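Laundry > Mending > Socks

Home Tips Kitchen Laundry Workshop Contact

Small holes in knitted socks
by Danai Kouris
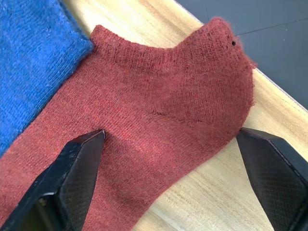
The best time to catch a hole is when it is still a dot. Look over each sock when you sort the clean washing. Heels go first on most ankle socks, then the big toe. Lay the sock flat on a table and press the heel out to one side, so any thin patch shows up against the wood.

Put anything with a hole in a separate bag and leave it out of the next wash. A pinhole can run to the size of a penny in one hot cycle.

For a very small hole you need no darning mushroom. Thread a blunt needle with a single strand in a near colour, turn the sock inside out and pick up the loose stitches all the way round. Draw them in gently — if the knit puckers, you have pulled too far. Run the end through a few sound stitches and snip it. Leave out the knot, which will rub inside a shoe.

Larger holes want a proper darn. Start well outside the edge, in firm fabric, and work rows up and down before weaving across.

Fuzz and pilling do no harm. Shave it off if you like, but go lightly over the heel, where the yarn is already thin. Reds and blues should be washed apart for the first few times, on cool.

Angeliki Zervas wrote in to ask about matching thread for flecked yarn. Go for the darker shade. A light one stands out after a few washes.

Socks that have gone thin all over are past mending. I cut mine up for polishing shoes and wiping down the bicycle chain.

124 shares | Leave a comment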